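Setting up the simulated cell at Munteanu

Every change to the Usov cell is tried in simulation before it goes near the real arm. The virtual cell needs looking after like any other machine, and at Munteanu it gets a full check each June and a short one after every software update.

The first job is the camera offset. The wrist view and the two room views must agree on where the gripper is when it closes. A test object is placed on the table, the arm is sent to it, and the three views are compared. Irregular shapes are preferred – a box will hide a small error in finger angle, a crooked stick will not. 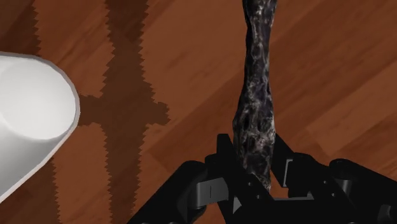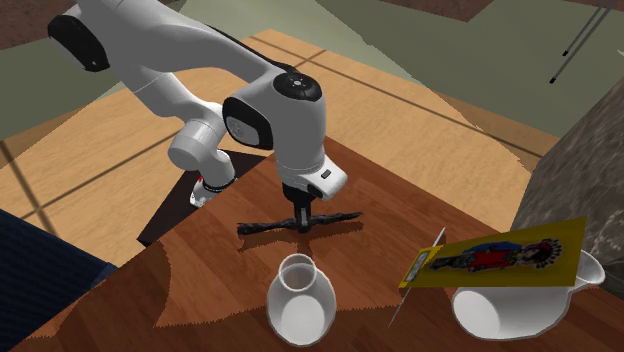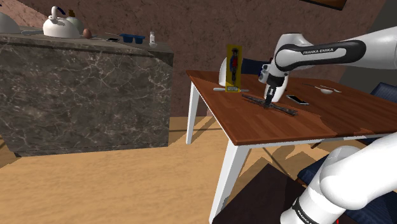 Rendered views from the simulated cell: gripper close-up (top), the arm over the table (centre) and the wider room with table and kitchen island (bottom).

Contact settings come next. The Nesico physics module runs at 1,000 steps a second by default. Dropping to 400 saves time, but thin objects start to creep between the fingers, and the grip force then has to be tuned again. Munteanu keeps the higher rate for long objects and sets the grip at 40 newtons.

Shadow quality is left low. Stepped edges on the floor look crude, but they have no effect on contact, and finer shadow maps slow each run. Lighting is only raised when images are to be used for training.

The final check is a batch of 60 grasps with the table layout shuffled between runs. Any dropped object is replayed from the log, usually with the joint limits shown. Most faults trace back to a stale gripper model – the Sastby finger files carry no version number, so the date has to be checked by hand.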